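打印本页 | 发送至邮箱

4.3 故障分析:挂取漏勺时的夹持松脱

前两节给出的都是顺利完成的示教。本节要讲的是一类失败,也是整个 Pritunach 项目里让我们收获最大的一类!起初我们只把它当作数据清洗时要剔掉的坏样本,后来越看越觉得有意思,干脆单独拿出来分析。

任务本身很简单:操作者双手各持一只手持式夹爪,把厨具挂到立式挂架的钩上,或者从钩上取下来放回垫面。采集到的轨迹用于训练双臂策略,训练部分沿用 Kondine 的流程,未作改动。2 月份的第一轮训练结束后,策略在锅铲和汤勺上表现稳定,一换成漏勺就频频出错:勺柄夹住了,也抬起来了,在靠近挂钩的途中勺头却慢慢下垂,柄端绕着指尖转过一个角度,最后不是撞到相邻的钩臂,就是整把勺子滑落。

我们最先怀疑的是策略网络。Veronika Magyar 把失败片段逐段回放,发现网络输出的末端轨迹与示教轨迹贴合得相当好,开合指令的时刻也对得上。问题出在更上游的地方:示教数据里本来就有同样的转动,只是人的手腕会不知不觉地补偿过去,而这一补偿在记录中被当成了噪声,经平滑滤波后所剩无几。这个发现让全组都很兴奋,因为它意味着故障可以在采集端复现,不必每次都动用机械臂。

4.3.1 复现条件

复现实验在采集台上进行。台面铺带格线的白色垫板,挂架直接放在垫板上,钩臂由顶端向四周伸出。漏勺的勺头是带孔的圆盘,勺柄又直又长,夹爪夹在柄的末端时,勺头的重量便经由整段柄长形成力矩,全靠两指之间的摩擦来平衡。夹持点越靠近柄端,力矩越大,这一点和直觉完全一致。

我们共采集了 24 段复现片段,其中 12 段要求操作者夹住柄端,另外 12 段要求夹在柄的中部。两组的起始摆放和目标钩位保持相同,操作者事先不知道我们要检查什么。图 7 为柄端夹持组的采集台。 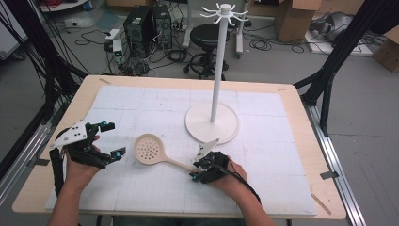
阅读时间:约 6 分钟

图 7 柄端夹持条件下的采集台:右侧夹爪夹住漏勺柄的末端,勺头位于两只夹爪之间,白色挂架立于其后。

图 7 中还有一处值得留意,就是夹爪的线缆。右侧夹爪的线缆绕过手背,再沿手腕向下走;左侧的则顺着手和手腕一侧下行。在分析之初,我们并没有把线缆当回事。直到 Krisztina Juhász 把转动角度与手腕姿态画在同一张图上,才看出转动的起点总是集中在手腕外旋较大的区间。外旋时线缆被拉紧,对夹爪施加一个附加的拖拽,操作者为了抵消它会略微松开手指,夹持力随之下降。单看这一项,影响不大,可一旦与柄端夹持的长力臂叠加,摩擦余量就用完了。

4.3.2 结果

柄端夹持组的 12 段里,勺柄在指间的转动普遍可见,其中 2 段以滑落告终。中部夹持组没有出现滑落,转动也很小,多数片段里几乎与测量误差同一量级。样本量有限,我们不打算据此给出故障率,但两组之间的差别在逐段回放时一眼就能看出来,我们第一次并排播放时都忍不住叫出声来。

更有启发的是时间顺序。在滑落的两段中,指尖开度先出现一次微小的回弹,随后才是勺头下垂。也就是说,开度信号里藏着一个提前量。原有的记录程序 Flonisus 会对开度做滑动平均,恰好把这次回弹抹平了。我们改为同时保存原始信号,并把开度通道的缓存扩大到 2,000 个采样点,此后再看同类片段,回弹的形状十分清晰,读起来真是一种享受。

需要说明的是,滑落本身在采集台上没有什么危险,勺子轻,落差小,垫面也能缓冲。换到机械臂上情况就不同了。策略没有学到补偿动作,又不知道勺子已经转了角度,会继续按原轨迹前进。第一轮部署中,下垂的勺头曾卡进两根钩臂之间,机械臂仍在上抬,把挂架整个带离了台面,最后由值守人员按下急停。当时没有人员处在工作区内,挂架和夹爪也没有损坏,但这次事件促使我们重新设定了力阈值,并规定凡涉及长柄厨具的部署,一律在降速模式下开始。

4.3.3 改进措施

针对以上分析,我们做了几处改动。采集规程中增加了夹持点的要求,长柄厨具一律夹在靠近重心的一侧;确需夹柄端时,须在标注中写明,以便训练时单独加权。线缆改为在前臂处留出一段松弛量,再用软带固定,手腕外旋到底时也不会绷紧。部署端则加入了一个简单的监视器(内部代号 Pap),一旦检测到开度回弹,就暂停上抬,让夹爪重新收紧之后再继续。

监视器的实现非常朴素,只看开度的短时变化,连物体类别都不需要知道。我们原本担心它会频繁误报,试运行下来,误报主要出现在夹爪刚刚闭合的瞬间,加一小段屏蔽时间即可避开。它对擀面杖一类粗柄物体是否同样有效,目前还没有测试。

另有一个问题尚未解决:操作者的补偿动作究竟应当保留还是去除?保留下来,策略有机会学会在转动发生时及时修正,这是我们非常期待的能力;可补偿的幅度因人而异,直接混入训练集会使轨迹分布变宽,第二轮训练中锅铲任务的表现就因此略有下降。目前的做法是保留原始腕部姿态,不再做平滑,同时把操作者编号作为条件输入。相应的对比实验见 4.4 节。

打印本页 | 发送至邮箱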